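Baseball Gear Care: Which Tricks Are Worth Your Time

Filed under: Garage and Laundry Room

Every spring the same advice comes back around. Put your glove in the oven. Rub it with shaving cream. Run it over with the car. Soak your pants in cola. I have been a catcher in one weekend league or another for most of my adult life, and I have tried nearly all of it on my own gear or watched a teammate try it on his. Most of it is nonsense. Some of it is harmless nonsense and some of it will cost you a glove.

I'll go through the ones I get asked about most.

The oven

A new leather glove is stiff, warm leather is softer than cold leather, and so people get the idea that a hot oven will do a month's work in ten minutes. The version I keep seeing says 215 degrees, with the glove covered in oil and set on a cookie sheet. I did this to a Janssen infielder's glove when I was old enough to know better. It came out floppy and I was thrilled. By midsummer the laces were snapping and the palm had a crack in it right where the ball lands.

Heat dries leather out. It also does bad things to whatever glue is inside the heel. The people who swear by the oven are usually talking about the first week, and I would like to hear from them in August.

If you want warmth, wear the thing. Your hand is warm. Play catch until you're tired of it.

Steaming

Some shops will steam a glove for you, for a fee, and hand it back soft. I go back and forth on this one. I've seen steamed gloves last for years, and I've seen one come out of the machine at a store in Skitis feeling like a wet paper bag. The difference seems to be the person running the machine, and you won't know how good he is until he's done. On a cheap kid's glove, go ahead. On anything you saved up for, I'd pass.

Shaving cream

It has a little lanolin in it, or used to. That's the whole argument. Lots of cans sold now have none, and what they do have is soap, scent and water. You wipe it on, the leather gets damp, damp leather bends more easily, and you credit the can. Plain water on a rag would have given you the same ten minutes.

What does seem to help is a very small amount of glove conditioner. Small means a dab the size of a pea for the palm and another for the back, rubbed in with an old T-shirt. The bottle will tell you to use more. The bottle is sold by people who sell bottles. Too much oil makes a glove heavy and it never really leaves.

I use the Satau paste because the tin is small and fits in my bag. I can't say it beats the others. I tried it next to a store brand on two halves of the same old mitt and couldn't tell which was which by the end of the week.

The mallet

Fine, I'll give you this one. Hitting the pocket with a mallet works about as well as anyone claims, provided you hit the pocket and leave the fingers alone. You don't need the special ball-shaped mallet. Put an old baseball in a sock, tie off the sock, and swing that. Do it in front of the TV during a game. Put the glove on the floor or on your knee, and hit it where you want the ball to end up.

Then tie it shut with a ball in the pocket. Use a wide rubber band or a bit of old belt. Overnight is enough. I've read that you should leave it up to 36 hours, and I have done that too, and the glove was the same glove. Don't put it under the mattress. It flattens the heel and wrecks your sleep.

Dirt on white pants

Now for the laundry room, where the bad advice really piles up.

Ballpark dirt is mostly clay with some sand in it, and the red kind gets its color from iron. This matters because bleach can make iron stains worse. I have seen it take a pair of pants from dirty to a permanent light orange. The internet continues to recommend bleach.

Let the mud dry all the way. I know that feels wrong. Wet clay smears down into the weave and dry clay falls off. Take the pants outside, hit them against a fence or a porch rail, and go over the knees with a stiff brush. You will be surprised how much lands on the ground. Only then should water come into it.

Cold water first, from the back of the cloth, so you're pushing the dirt out the way it came in. Then bar soap. I like the yellow or tan kind sold for laundry, but any plain bar will do a decent job on fresh dirt. Rub it in, leave it while you eat dinner, and rinse.
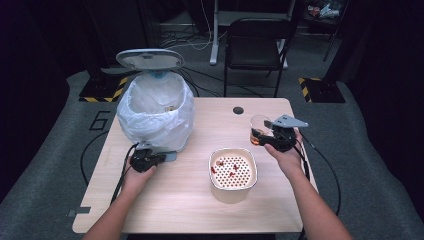
Reading time left: 3 minutes

If there's still orange in the knees after that, you want a rust remover made for fabric, the kind that says on the label it's safe for whites. Read the label, wear gloves, open a window, and never use it in the same tub or on the same day as bleach. I mean that one. A pair of baseball pants isn't worth breathing something nasty in a closed laundry room.

Do not put them in the dryer until the stain is gone. Heat sets what's left and then you own it.

Cola, vinegar and the rest of the pantry

Cola has acid in it, and acid can loosen rust, so there's a small bit of truth in the bottom of that glass. It also has sugar and brown coloring. You're putting a brown drink on white pants to get out a brown stain. I tried it on one knee of an old pair and did the other with bar soap. The soap knee was cleaner and it wasn't sticky.

White vinegar is better than cola, and cheaper. It still didn't beat soap and patience. Where it does earn its shelf space is odor, which I'll get to.

Baking soda paste gets recommended for everything, so it gets recommended for this. It's a mild scrub. If you enjoy making paste, enjoy yourself.

Grass

Grass is a different kind of stain from dirt and wants different handling. An enzyme detergent does the job here more often than not. Wet the spot with cool water, work in a spoonful, and wait at least half an hour. My one complaint about the pricey "sports" detergents is that the list on the back looks a lot like the regular one from the same company. I bought the Pasham sports wash for a whole season. The uniforms came out as clean as they had the season before, and they smelled like a candle.

The smell

Catcher's gear is the worst, but batting gloves and helmet pads are close behind. Most of the sprays just add flowers on top. What makes the smell is sweat sitting in a closed, dark bag, so the first fix is free: open the bag. Take everything out the minute you get home, before the shower, before you sit down. If you sit down you're not doing it.

Shin guards and chest protectors can usually be wiped with a rag dipped in half water and half white vinegar. Let them dry in moving air, with a fan if you have one. Sun is fine for an hour or 2, but I wouldn't leave foam out all day, since it gets brittle. Batting gloves go in cool water with a little mild soap, then flat on a towel. They will dry stiff. Put them on and make a fist a few times.

Dryer sheets stuffed in cleats: they make the cleats smell like dryer sheets and feet. Newspaper works better. Crumple it, stuff it in, change it once before bed. Does anyone still get a newspaper? Packing paper from a shipping box is the same thing.

The freezer trick, where you bag your cleats and freeze them overnight to kill whatever's in there, I gave a fair try. They came out cold. By the time they'd been on my feet for an inning they smelled just as they had before. Cold puts most of those germs to sleep and your foot wakes them up again.

Caps

Please stop putting caps in the dishwasher. I know there's a plastic cage for it. Dishwasher soap is harsh and often has a bleaching agent in it, and the heat shrinks wool. Older caps have cardboard in the bill, and cardboard in a dishwasher goes the way you'd expect.

Use a sink of cool water, a drop of dish soap and an old toothbrush for the sweatband. Rinse, pat with a towel, and dry it over an upside-down bowl that's close to the size of your head. The white salt line takes more than one go. I've never gotten one out of a black cap completely and I don't believe the before-and-after pictures.

Wood bats

Rubbing a wood bat with a bone. Players have done it forever and it's supposed to close up the grain and harden the surface. Maybe it does, a little. I've boned bats and not boned bats, and they both broke when I got jammed. It's a pleasant way to spend a rain delay.

Keep your bats out of the trunk in July and off the garage floor in December. Store them dry, upright or hanging. If the handle gets gummy with pine tar, rubbing alcohol on a rag will cut it. Test a small spot first, as it can dull the finish on some bats.

Pine tar on your clothes is another story. Scrape off what you can with the edge of a spoon, put ice on the rest so it goes hard, scrape again, then dab with the same alcohol from the back. It takes 3 or 4 rounds. Peanut butter also works, I'm told, in the sense that you will then have a peanut butter stain.

What to keep on the shelf

Bar of laundry soap
Stiff brush (an old floor brush is good)
Enzyme detergent, any brand on sale
White vinegar
Rubbing alcohol
Small tin of glove conditioner, which should last you years
Old T-shirts
An old baseball in a sock

If you've got a trick I left out, send it along and I'll try it on something I don't care about. I still have that Janssen.

Related: Getting Sunscreen Out of a Jersey Collar | Are Cooler Bags Worth It? | Relacing a Glove at the Kitchen Table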